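Lavo project: progress report to Beltora
Reporting period ending March
Work package 2 – Recovery from failed grasps

Summary

Work package 2 set out to test whether a manipulation policy recovers better from a failed grasp when its training data includes recorded failures and the corrections that followed them. Data collection is complete and the first full comparison has been run. The policy trained with corrections finished more trials than the baseline. The gain is uneven across object types, and one part of the evaluation has to be repeated before the result can be treated as final.

Data collection

Collection took place at the Baltenley laboratory. The set now holds 3,615 demonstrations, each one a single pick and place by a teleoperated arm. Operators were asked not to discard attempts in which the grasp failed. They paused, marked the failure in the log and then carried on to a correct placement. In the previous period such attempts were deleted at source, and that earlier data could not be reused for this purpose.

Tasks cover 12 object types, among them toy and real food items, foam blocks, and small household containers. Objects are laid out on a white table with larger items left standing near the arm, so that the elbow has to be kept clear of them during the reach. Layouts are changed between sessions according to a printed schedule. A fixed camera records the workspace throughout and a second view is taken from the wrist.
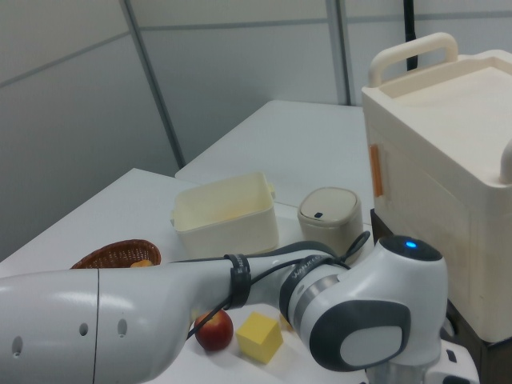

Occlusion by the forearm was a larger problem than the proposal allowed for. In many arm positions the fixed camera loses part of the target, and the policy must then depend on the wrist view. We considered moving the fixed camera but kept it where it was, as a change half way through would have split the data set. The position of the forearm is instead passed to the policy as an additional input. This was added before any of the results below were produced, and both policies receive it.

Method

Two policies were trained with the same network, the same number of training steps and the same camera inputs. The baseline used only the successful part of each demonstration. The second used the whole demonstration, with the marked failures given a low weight and the corrections a high one. Weights were set once, on a small held-out set, and were not adjusted afterwards.

The marking of failures was checked by a second operator on a sample of sessions. The main source of disagreement was the exact moment at which a slipping object should be counted as lost. The logging guide has been reworded on this point and the affected sessions have been marked again.

Results

The evaluation consisted of 216 trials, divided equally between the two policies and run in mixed order. The clearest difference was seen with light, soft objects such as foam blocks. After a missed grasp the baseline tended to close the gripper again at the same place, while the second policy usually backed off and approached from a new angle. Round objects showed a smaller gain. When these roll, they often leave the area covered by the demonstrations – neither policy deals with that well.

For rigid containers there was no difference that we would be willing to report. Both policies grasped them reliably at the first attempt and recovery was seldom needed.

Of the trials run, 11 were excluded after a fault in the wrist camera cable caused frames to be dropped. The fault was found by comparing time stamps. The cable has been replaced and the excluded trials will be repeated with the original layouts.

Changes to the plan

The transfer test at the Kaewmanee site moves into the next period. The arm there has been installed but its calibration does not yet agree with ours, and running the test now would mix two sources of error. No change to the budget is requested.

Next period

The excluded trials will be repeated first. A short collection run on rolling objects will follow, limited to the types already in the set. The transfer test will begin once the calibration at Kaewmanee has been signed off. A draft of the data set documentation will be sent to Beltora with the next report, together with the reworded logging guide.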